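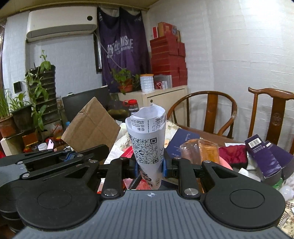 Paper cone held upright between the blue pads.

Search this list Go

2023-01-09
By Salma Shawky

Đàm wrote:
> Do the Korari fingers crush thin stock?

Not at 10 mm closing steps. I ran 109 grasps on rolled paper and cardboard strips – 85 held without a crease. The Olluta pads slipped more.
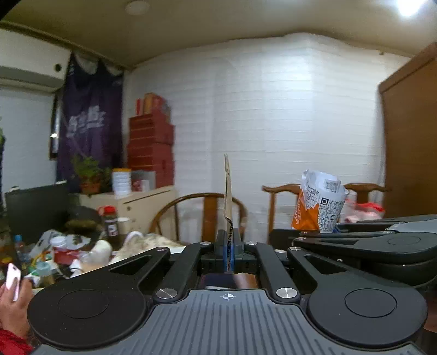 Which pad should we order?
The softer one, until the force limit is set.

Salma

Comments
Peltness: Same slip here on glossy paper.
Reader: What closing speed?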